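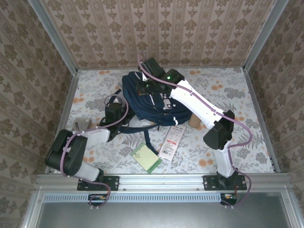 Has anybody here mixed two florals in one small room and still liked it a year later? I've got a narrow back hallway with a sewing nook at the end, and I'm completely in love with the idea of old-fashioned wallpaper in there. What I keep coming back to is the pairing in the photo, with beige and brown paper in vertical bands of flowers and little leafy sprigs, and then a pale sheet with grey leaves and orange blossoms on the flat surface. The brown gets darker on the side walls too, and I love that! My sister says it will feel like living inside a sewing box. I said great.

So, the real questions. Do I have to line up the bands at the corners? The house is in Saltstead, it was built crooked and it has stayed crooked, and the end wall leans enough that you can see it against a door frame. Also, would you hang the paper first or put the shelf in first? The ceiling is 113 inches high and I'll be working off a borrowed ladder, mostly evenings. I've painted plenty but never papered. I'd like to be done by February when my mother-in-law visits.

Posted by Neusa Quintana, December 27, 2023
Share (2) Comments

Search this site Go

2 answers

Oh, do it! Small rooms are the best place for a busy pattern and I will never be talked out of that. My front entry has a big brown rose paper and people stop to touch it.

On the corners: don't try to wrap a full strip around. Measure from your last strip into the corner in a few spots — top, middle, bottom — take the widest number, add half an inch, and cut the strip to that. Let the extra go around the corner. Then start the next wall with a fresh plumb line and overlap that little bit. With vertical bands you want the plumb line to be dead on, because stripes show a lean much faster than scattered flowers do. You'll lose a bit of the pattern right in the corner and it bothers you for one afternoon.

Your leaning end wall is the part I'd think about. Hang it plumb anyway, and trim the edge so that you end in the middle of a plain area if the paper has one. If you end on a stripe, the stripe will taper from top to bottom and your eye goes right to it. Lay a strip out on the floor and slide it left and right against your measurements until you find a good stopping place.

Paper first, shelf after. Mark your studs on the ceiling with a bit of tape or you'll be knocking on your lovely new wall for an hour. And size the walls! I skipped it in my first room and the seams lifted by summer. If your paper needs paste, I like Umutex, the one in the tub. It stays workable long enough to slide a strip back into place, and for a first timer that's everything. Buy an extra roll from the same batch number, even if the math says you don't need it.

For the second floral, I'd keep one pattern a lot paler than the other, and you already have that. Pick one color to repeat somewhere. A bit of that orange in a cushion or a lampshade would be gorgeous.

Please post pictures when it's up!

Anas Tahiri
Share (2) Comments

just use peel and stick. I got mine at Craddock and did the whole bathroom in a day, comes right off if you hate it. not sure about corners I kind of pushed it in with a credit card and it was fine. Prorance has a brown one too I think but it was out last time I looked

Share Comments

We use cookies to keep you signed in and remember your searches. OK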